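June 5, 2019

Up since five. Can't sleep past it now, the light comes straight in and I still haven't done anything about the curtains. Coffee, toast, second coffee. Writing this fast before the truck man calls back.

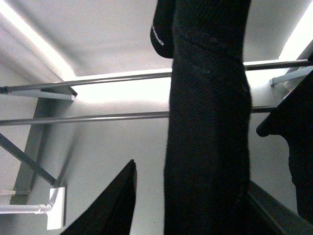
So the choir thing. Ingrid rang last night at ten to nine and said the hall is double booked for the whole of November, which means no concert, or a concert somewhere else, or a concert in the wrong month. She had already decided it was my fault before I picked up. I did send the form. I sent it in February and I have the email somewhere — going to dig it out tonight and forward it without comment. Well, maybe one comment.

Options as of this morning. The Quinlan church, cold, good echo, bad parking. The school gym, warm, no echo at all, like singing into a mattress. Cameron's idea, which is the old wool store, which has no heat and no toilets and a pigeon problem, but he gets that look on his face and you can't talk him down. He paced it out and reckons we'd seat 128. Fire people will say half that. I said have you asked the fire people. He said not as such.

Truck man just called. Not coming til two. Fine. FINE.

More toast.

What I wanted to write down before I forget is the hymn. Marama found it, in the back of that box her aunt left her, hand copied, brown ink, with 1793 at the bottom and a name neither of us can read. Could be Harlan. Could be Harlow. Could be "harbor" and not a name at all. Four parts, only the tenor is missing a page, right where it gets good of course. She played the top line for me on the hall piano, the one with the dead F, and every time it got to the F there was just a thump. Still lovely. It goes up where you think it'll go down. I had it in my head the whole drive home and then lost it somewhere by the Anosberg turnoff and was so cross I nearly went back.

The date may only be when the tune was written, not when it was copied. Marama thinks the paper is much later. She wants to show it to somebody who knows paper. I said who knows paper and she said well somebody must.

We argued a bit over whether to write a new tenor bit to fill the hole. I'm for it. She says leave the tenors silent for that page and let people hear that it's gone. Very Marama. Try telling Digby he gets to stand there with his mouth shut for sixteen bars. He'd hum. He'd absolutely hum.

Later. Lunch, sort of. Soup out of the pan.

Found the email!! February, clear as day, hall bookings, all four dates. Forwarded to Ingrid. No comment. Felt wonderful for maybe ten minutes and then she wrote back "oh well, doesn't change anything" and she's right, it doesn't.

Money. Did the sums on the back of the gas bill. We have 967 in the account and the printing is still owing from last time. If we take the church it's a flat fee and they keep the plate. If we take the gym it's by the hour and the janitor has to be there, which is extra, and he sighs at people. Wool store is free, except for chairs, and lights, and portable toilets, and whatever you pay for pigeons. Not free then. I'm going to vote church and bring a blanket.

Also need new folders. The black ones are coming apart at the spine, Ngaio's has been held with duct tape for two years and makes a ripping noise every time she opens it, always in the quiet bit. Looked up a Cavix one that somebody at the regional day had, with the strings inside that hold the pages. Nice. Too dear for all of us. There are 49 on the list now if you count the people who only come at Christmas, and you have to count them, they get upset.

Truck man came at ten past three. Took the old freezer and the bed frame and would not take the paint. Nobody ever takes paint. It's back in the garage where it's lived since we moved in. I gave him a bag of lemons, he seemed confused by it but took them.

Rang Mom. She's fine, the knee is the same, the neighbor's dog is the same. She asked what we were singing and I tried to hum her the brown ink hymn and got the first line and a half back! It was in there after all. Sang it to her twice and then hung up and sang it into the phone recorder so I can't lose it again. My voice on that thing sounds like a gate. Never mind. Sent it to Marama, who sent back just the one word, "flat". Then a heart.

Things for tomorow
— ring the church, ask for the woman, not the man
— find out what the fire people are called so Cameron can ring them
— library books, two are late
— copy out alto part, big, so people will stop holding it at arms length
— something for dinner that isn't soup

Evening now. Rehearsal was thin, about half, there's a bug going round and there was a game on. Ran the Plamen piece start to finish for the first time and it held together, mostly. The basses came in early at letter D, as they do. Digby said it was the tempo. Ngaio said it was Digby. Everyone laughed except the two of them and then they laughed as well, a bit after.

Ingrid was nice to me. Brought me a tea without asking and said she'd known about the form really, she was just worked up. So that's done. I told her I was voting church and she said she was too but not to tell Cameron yet, let him have his wool store for a week.

I tried the hymn with the altos at the end, just the line I could remember, while people were stacking chairs. Stuart heater ticking away in the corner, everyone with coats half on. They picked it up on the second go and somebody by the door put a third under it, don't know who, and it was so good the stacking stopped. Then the lights went off on the timer like they always do at half past nine and we all yelled.

Home. Fed the cat. Still havent done the curtains. The blue ones might fit if I let the hem down, will have a look in the morning when I'm awake anyway. Marama has just messaged to say it's definitely Harlow. Then another one to say no it isn't.

Bed.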